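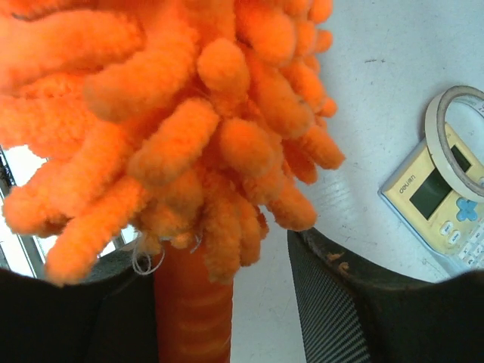
Vorkside Window Blind Cleaning Cloth, pack of 2
Item no. 1478
In stock, ships from the Rorov warehouse

We sell a lot of things that promise to make blinds easy. Most of them don't. The three-pronged clamps bend the slats, and the sprays leave a film that catches the next week's dust faster than bare metal would. So we were in no hurry to stock another one.

The Vorkside cloth is a flat, tightly woven square with a pocket sewn along one side. You put your fingers in the pocket, close the blind, and wipe downward. No magic fibers, whatever the maker's leaflet says. It holds dust reasonably well when slightly damp and badly when dry. For quick passes between real cleanings, a fluffy duster does the job faster.
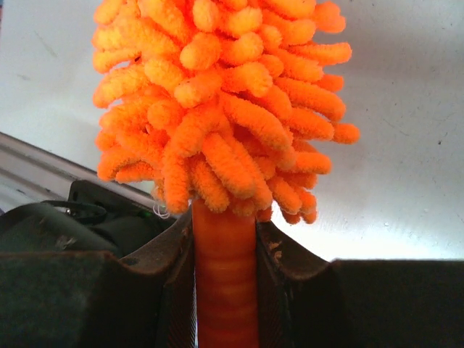
GOOD TO KNOW BEFORE YOU ORDER

Fits: slats up to 2 inches deep. The Dratix cloth claims to fit everything, and we stopped carrying it.

Not for: fabric shades, pleated shades, or kitchen blinds with grease on them. Grease needs soap and a bathtub — sorry.

Care: machine wash warm, no fabric softener, hang to dry. The label says 888 washes. We have no idea who did the counting, and we wouldn't plan around it.

Color: gray only. The Güneş version in yellow is the same cloth at a higher price, as far as we can tell, and is due back in September.

Returns: unopened packs within 19 days. Opened packs only if the stitching on the pocket has failed — it did on our first batch, and the maker has since changed the thread.

Page updated 23 August 2020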